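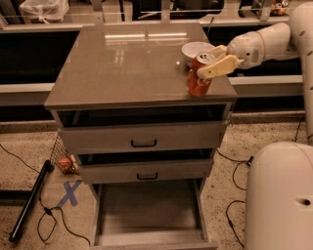

Thanks for the revised draft of the drawer rules. I have been through it twice and have comments on most of the numbered points. I am in favour of adopting it before November, with changes to rule 2 and rule 8. The main one is that a start state has to be written down for the whole cabinet and everything on it, and the draft only asks for the object and the target drawer. With the can held at the front right corner of the top, there is a white bowl just behind it, and the bowl matters as much as the can does. An arm that lifts straight up from that corner has one set of problems. An arm that swings back first has another. If one site leaves a bowl there and another site leaves the top clear, the two sets of results should not go in the same column.

I'll quote the parts I am answering and leave the rest out.

> From: Groreo trials desk
> Date: 22 July 2026
> Subject: [drawer-rules] Second draft, comments please
>
> Rule 2. Before each run the operator records the position of the object and the state of the target drawer (open, part open, shut). Other drawers need not be recorded unless they are part of the task.

I would drop the second sentence. We used to work that way at Nakum and it gave us trouble with the Lindgren set. The upper drawers had been left a little way out on some runs and pushed home on others, and it was not in the notes because the notes only asked for the bottom drawer. A drawer that is part out above the target takes up space the wrist may want to use, and it changes what the camera sees of the drawer below. When we tried to work out why the later runs looked worse, we could not say whether it was the drawers or the software, and in the end we threw out the whole set of 133 runs and did them again.

My wording would be:

Rule 2. Before each run the operator records the state of every drawer in the cabinet, whether or not it is used, and the position of every item on the top. "Part open" is given as a measured distance from the shut position to the front face.

It is a few more boxes on the sheet. If a site resets to the same layout every time, it can be written once at the head of the sheet and ticked off after that. I would accept a photograph in place of measurements for items that are not handled, so long as it is taken from the same point each time.

> Rule 3. The cabinet should be returned to the same place between runs.

Agreed, but "should" ought to be "must", and it needs to say how. Tape on the floor is good enough for most of us. Two corners are better than a single mark, because with one mark the cabinet can be in the right spot and still be turned. If a mark is on the floor for some other purpose, please say so in the setup notes. People who come in to cover a shift will take any cross of tape to mean the cabinet.

> Rule 4. The floor within reach of the arm is to be kept clear as far as is practical.

This is the rule I expect most sites to fall short of, ours included. Cables end up on the floor wherever the socket happens to be, and power bricks follow them. "As far as is practical" lets everybody off. I suggest splitting it in two. One part is about people: a cable must not cross the route the operator uses to get to the cabinet or to the stop button. That should be a plain "must", with the run called off if it is not met. The other part is about the trial: anything on the floor that can be seen from the head camera stays where it is for the whole session, or is taken away for the whole session. I don't much mind which. Moving things halfway through is what spoils a comparison.

Long items lying on the floor should come under the first part too. Somebody reaching in to reset a drawer is looking at the drawer.

> Rule 5. Each reported result is based on no fewer than 100 runs.

No objection. Could we add that aborted runs are listed on their own line, with the cause? At the moment some sites count them as failures and others leave them out, and the totals then don't mean the same thing.

> Rule 6. A placing run is a success when the object is inside the target drawer and the gripper has released it.

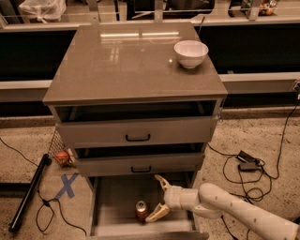

The word "released" needs more behind it, and I would like this settled before anyone scores against the rule. Different scorers have been stopping the clock at different points, and the gap between them is big enough to turn a pass into a fail. Some stop as soon as the fingers part. Take a can standing upright in the bottom drawer with the gripper open and the tip of the lower finger just beside it: under the draft that could be scored as a success by one person and as still in progress by the next. The fingers are open, but the arm has yet to come out of the drawer from that position, and a finger that close can catch the can on the way. I would want the run to carry on until the whole gripper is above the top edge of the drawer sides, and to be scored then.

There is also the matter of whether it has to stay upright. The draft is silent. For a task called "put the can in the drawer" I would pass a can on its side. For "stand the can in the drawer" I would not. Both are fair tasks, but the sheet must say which is being run before the first run starts, and it must not be changed afterwards to suit the results. We have all been tempted.

Suggested wording:

Rule 6. A placing run is scored once the gripper is fully clear of the drawer and the arm has stopped. It is a success if the object is then resting on the drawer floor, without touching the gripper, in the attitude stated on the sheet. If no attitude is stated, any is accepted.

> Rule 7. Taking an object out and putting it in may be reported together as one figure.

I would rather they were kept apart. They fail for different reasons. Putting in goes wrong at the drawer edge and at the release. Taking out goes wrong at the grasp, mostly when the fingers go down on either side and one of them meets the drawer wall. A combined figure hides that. If a site wants to give a combined figure as well, fine.

On the grasp itself, the draft says nothing about how the object is carried, and I am not sure it should. The Wulov people asked for a rule that a drinks can must be kept upright while it is moving. I can see the point if it is full. With a sealed can or an empty one, it makes no difference to the result and it rules out a lot of sensible paths into a low drawer.

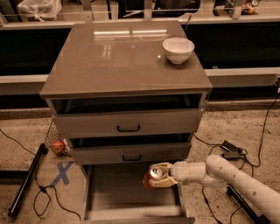

So I would leave the carry free by default and let the task sheet tighten it where there is a reason to. What the sheet should always say is whether the object is full, part full or empty, and whether it is sealed. Weight alters the grip and it alters what happens if the thing is dropped. If anything containing liquid is used, the cables question in rule 4 stops being a matter of tidiness and the bricks have to come up off the floor.

> Rule 8. The operator may steady the cabinet by hand during a run if it moves.

Please take this one out. I know why it is there, as a light cabinet with its bottom drawer fully out can tip or creep when the arm leans on it. But a hand on the cabinet is a hand inside the reach of a moving arm, and I can't see any of our safety people signing that. It also changes the trial. If the cabinet moves, stop the arm, note it, and either fix the cabinet down or put weight in the back of it. Then start the set again. A cabinet that is weighted or fixed should be reported as such.

In its place I would put:

Rule 8. No person may reach within the working area of the arm during a run. If the cabinet moves from its marks, the run is stopped and recorded as aborted.

Smaller points, in no order. The draft uses "tray", "drawer" and "box" for the same part; pick "drawer". The sheet has no space for the type of fingertip, and the covers do wear. Shiny tops should be noted along with the lighting, as overhead strips show up in them as bright bands and some vision systems are bothered by that. Please also say whether the handles count as part of the drawer when measuring how far it is out. We measure to the face.

I can put the new wording into the shared copy if that helps. It would be good to hear from Wulov on the carry rule before I do, as I may have their reasons wrong.

Nakum test floor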